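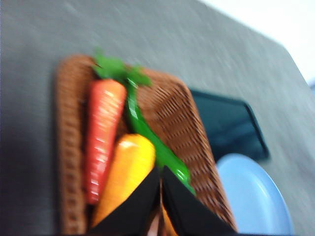 Most customers call too late, according to the owner of Irnora, a window and gutter cleaning outfit with six people on the crew. By then the water is already behind the siding.

We caught the owner between two jobs. Phone going the whole time. "August, that's when you want to book," the owner said. "Dry gutters, light debris, quick job. But no. They wait for the first big storm and then I get 38 calls before lunch."

So what does a clogged gutter do? Stains on the siding first. Then soft fascia boards, then drips in the basement. "People see a wet basement and call a plumber. Look up first - it's free."

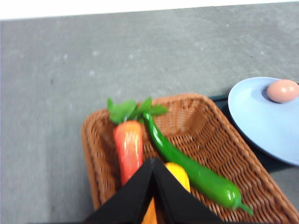
Ladders, hoses and what not to do

Irnora works from the ground where it can. Long pole, vacuum head, small camera on the end. Ladders only for the awkward corners. The kit came from Hodivine and the owner is happy with it, mostly. "The clamps are junk. I replaced all of them teh first month."

Pressure washing a gutter from above? Big no. "You blow the seams apart. I've seen a joint come right off." A garden hose is plenty for a rinse, start at the far end and work towards the downspout.
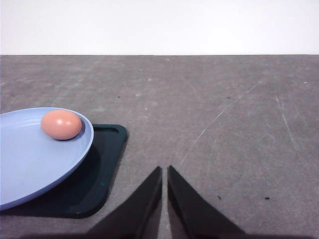 Gray and blue, plain and simple.

On windows the advice is shorter. Not in full sun. Squeegee, clean rubber, a drop of dish soap. Skip the newspaper. Screens come out and get washed flat, never hosed in place, and tracks get a vacuum before any water goes near them.

Price came up, of course. A single-story house starts at $100 for gutters, more if there are guards to lift off. The biggest job so far was the Estus apartments, 413 windows. "Never again without a lift. My shoulders were done." 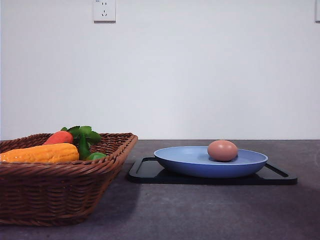

Pale wall, dark countertop.

And how often should gutters be cleaned? Twice a year under trees, once if you dont have any. Pines are the worst, the needles get through every guard on the market. Then the phone rang again and the owner was off to the next roof.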